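Ticket: Wunis label printer skips every third label
Status: open, waiting on Jallix support

Hi again team! Still stuck with this one, I'm afraid. I swapped in the new roll from Drendier (the 4000 label one, matte white) and ran the calibration twice, but it's still feeding a blank after every second label. Driver is version 9, and I've got the darkness set to 65 like your help page says.
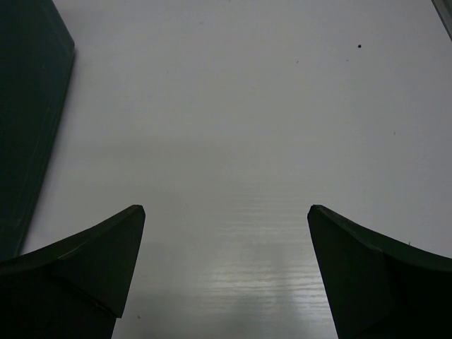 I also tried the older Strickland roll we had in the cupboard and got the same colour print and the same skip, so I reckon the roll's fine. Could it be the gap sensor? I gave it a wipe with a dry cloth this arvo and got three good labels in a row, then back to skipping (so close!).

Happy to do a factory reset if you can tell me whether it wipes my saved templates. I'm on the phone until 3 but email's good any time. Cheers!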